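# Dropping an injured player mid-season in a keeper league - when do you pull the plug?

Asked by **Ffion Probert** in Fantasy Football > Keeper Leagues

So my starting running back went down with a high ankle sprain and our league (Skakus, 10 teams, half PPR) only gives us one IR spot. That spot is already taken by my tight end, who won't be back until week 15 at the earliest. I'm sitting at 4-3 and third in points, with 361 through the last three games, so I'm not out of it by any stretch.

The running back is a keeper at a round 10 price, and I love that price! But the bench spot is killing me. I've had to start a guy who got two carries, and byes are about to hit me hard. I was up at the kitchen counter at six this morning going through waivers and there's just nothing there unless I make room.

Do I hold him, drop the tight end, or try to trade one of them while people still remember August?
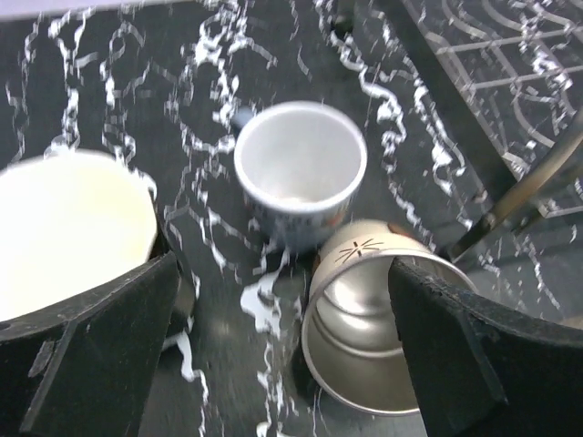
Macarena Bravo wrote that she'd drop the tight end and wouldn't lose sleep over it. Her full answer:

> Tight ends coming back that late almost never get their full snaps right away. You'd be holding him for maybe two playoff games, and you have to get there first. Move the running back to IR, grab the best backup you can find, done. A round 10 running back is worth way more next year than anything on your wire.
>
> One thing to check - some leagues on Skakus lock the IR slot once games kick off, so do it before then or you're stuck for another week. Ask me how I know.

*Marked as helpful by 19 members*
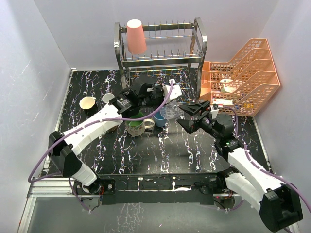

## Answer from Endang Goh

I'm going to disagree a little. Before you drop anybody, shop the tight end to whoever is in first place. Teams at the top can afford to stash a guy and they like having him for the playoffs, and you'd be surprised what they'll throw in. I got a perfectly decent flex receiver that way last season for a player I was going to cut that same night.

Don't send a blank "any interest?" message though. Make a real offer with names in it. If they say no, you've lost one evening and you can still do what Macarena said.

Also look at the schedule for your flex spot. If your two worst bye weeks are against the bottom teams, you could probably limp through with a short bench and keep them both. I wouldn't, but I've seen it work.

## Answer from Endang Lumbantobing

drop both and pick up a second kicker lol

ok but really, high ankle sprains take forever, mine was out six weeks and then looked slow the rest of the year. I'd trade the RB

### Comments

**Ffion Probert:** Thanks everybody! Sent an offer to the first place team (tight end for his third receiver plus a late pick) and he's "thinking about it." If I don't hear back by tonight I'm cutting him and moving my guy to IR.

**Macarena Bravo:** Set a deadline in the message or he'll think about it until Christmas.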